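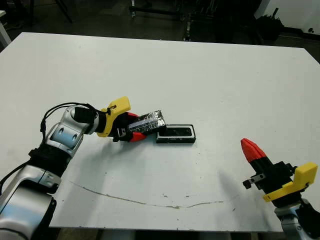 So I bought a boat. I know, I know. I can't swim very well and I live in an apartment with one closet, but Kamol Rungrueang was selling his old rowboat for 68 dollars and I had my wallet on me, and that's how most of the big decisions in my life get made.

The boat was called Jaidee. It was painted on the back in letters that got smaller toward the end, like he'd run out of room (he had). Kamol told me you can't change a boat's name, it's terrible luck, and then he told me he'd changed it himself two times before he settled on that one. I asked what the earlier names were and he pretended to look for the oars.

My sister Dee came up to Guromdale to help me get it home. Her car is tiny. We stood in Kamol's yard looking at her car, then at the boat, then at the car again, and she said, "You didn't measure anything, did you?" and I said I'd measured with my heart, and she got back in and turned the radio up.

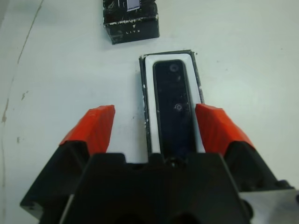 *Red-orange tips, pale tabletop.*

We ended up leaving it at the landing in Ternilside, where you can rent a rack by the month if you're nice to the lady in the office. I was very nice. I brought her a pie! She put Jaidee on the bottom rack, between a canoe with a hole in it and something under a tarp that I never did get to see.

Then came the paint. Kamol's boat was a sort of dishwater green, peeling all down one side, and I wanted it bright enough that Dee could spot me from the bank and stop worrying.

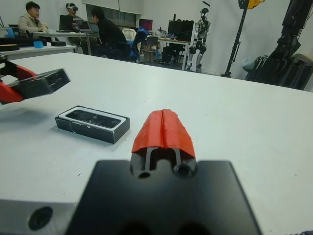 Picking a color for a boat is harder than picking one for a kitchen, let me tell you, and the man at Limis Hardware had opinions. He liked navy. He liked a tasteful cream. He had a whole speech about cream. What I wanted was the red-orange on that fingertip up there, the one with the groove down the middle, so bright next to all that black and white that your eye goes straight to it. I said that to him, more or less, waving my hands a lot, and he sighed and went in the back and came out with 4 cans of something called Harvest Siren.

It took me all of July. I painted in the evenings, with the bugs sticking to everything, and I went around Kamol's letters with a little brush so I wouldn't lose them. The E at the end was so squashed I nearly fixed it. I even had the brush loaded. Then I thought about those other two names under there and left it alone.

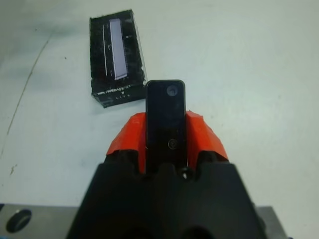

Kamol came down the day I put it in the water. He'd brought a folding chair and a thermos, and he sat on the landing with his hat over his eyes like he was only there for the sun. Dee made me wear the big life jacket, the one with the collar, so I couldn't turn my head. I rowed out past the reeds, mostly in circles.

"It's very orange," he called.

"Is it bad luck?" I yelled back.

He took a long time with his tea.

"Marisol," he said finally. "The first one was Marisol. Pull harder on your left."

So I pulled harder on my left, and Jaidee straightened out, and I went across.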